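**Ticket:** Pantry / canister stock, lounge table station
**Site:** Skastgate
**Opened:** February 2023
**Status:** Monitoring
**Component:** Floral tea canister (red), lift-off lid, clear inner bag

## Reported fault

Leaf tea stored in the red canister loses aroma well ahead of the other tins. Secondary complaint: fine debris on the tabletop each time the canister is opened. The lid is described as "sometimes tight, sometimes not."

## Environment

- Canister: cylindrical, printed floral exterior, supplied by Tsikata
- Lid: round, metal, push fit, no gasket
- Inner packaging: clear plastic bag, nominal fill 100 g
- Tea: Eter black, large leaf
- Storage: closed cupboard, moved to the lounge table for refilling

## Log

**Entry 1.** Lid fit checked first. The lid has no thread, so all sealing comes from contact between the inner skirt and the neck of the tin. Any dent or grit on that line will hold it open on one side. The tabletop was checked for flatness with a steel rule before anything else was placed on it, as a rocking tin gives a false reading on the lid. No rock found.

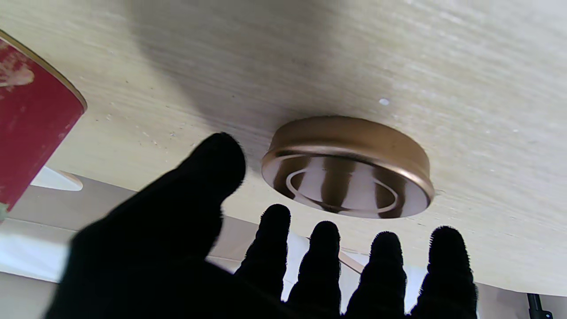 *Photo: Skastgate household stores, station record*

With the lid pressed down evenly, a paper strip trapped under the skirt pulled free at one point and held everywhere else. The loose point was marked in pencil on the underside of the lid.

**Entry 2.** Skirt and neck wiped with a dry cotton cloth. A small amount of tea dust came off the neck. Paper strip test repeated: holds at all points, slightly weaker at the pencil mark. Dust is therefore a contributor. The likely source is leaf poured straight from the bag into the tin, with spill landing on the neck.

**Entry 3.** Refill procedure changed. The tea now stays in its bag and the bag goes into the tin whole. The canister is opened, the lid is set flat on the table to one side, and the neck of the bag is gathered before it is lowered in.

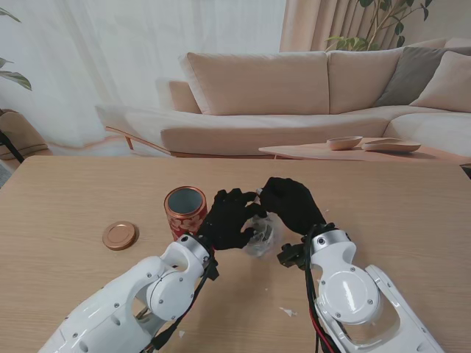 **Does the bag need to be sealed before it goes in the canister?**
Fold the neck over twice and press the air out by hand. A heat seal is unnecessary if the tin is opened daily, and a clip usually stops the lid from seating.

**Entry 4.** First attempt under the new procedure failed. Excess plastic stood above the neck and was caught under the skirt, leaving the lid visibly high on one side. Bag removed and the fold redone lower. The corners of the bag must be tucked down the inside wall before the lid is offered up.

**Entry 5.** Lid orientation tested. With the pencil mark turned to the back, the lid seats with light pressure. Turned a quarter either way, it needs noticeably more force. Neck is probably very slightly oval. No attempt made to re-form it; the print would craze.

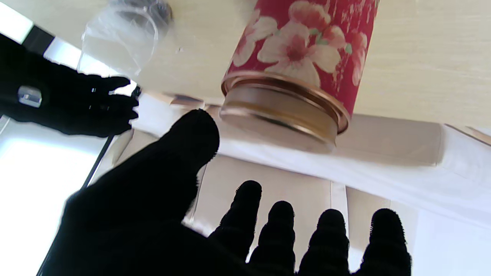
**Can the lid be swapped with one from another tin of the same size?**
Lids from the Plistalness tins share the same nominal diameter but have a shallower skirt, and they lift off if the canister is picked up by the top. Keep each lid with its own tin.

**Entry 6.** Tabletop debris reviewed. Wiping down before and after a refill shows that most of it arrives with the outer packaging and only a little with the tea. Outer packaging to be opened at the kitchen bench from now on. Tabletop to be wiped with a damp cloth, then a dry one, before the tin is put down.

**Entry 7.** Repeat refill to confirm the sequence. Order used: wipe neck, fold bag, tuck corners, lower in, lid on with mark to the back. The tin should be steadied around the middle of the body so the grip doesn't foul the lid,

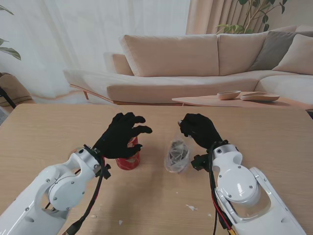
and the lid pushed down from the centre outward. Pressing on one edge first is what tilts it and traps plastic.

## Current settings

| Item | Value |
|---|---|
| Bag fill | 100 g |
| Neck folds | 2 |
| Lid mark | Rear |
| Neck wipe | Every refill |
| Re-check interval | 20 days |

## Outstanding

- Aroma comparison against the grey control tin, same batch of leaf.
- Ask Tsikata whether a replacement lid is available in the same colour.
- If the paper strip test fails again before July, move the tea to another tin and use this one for sugar sachets.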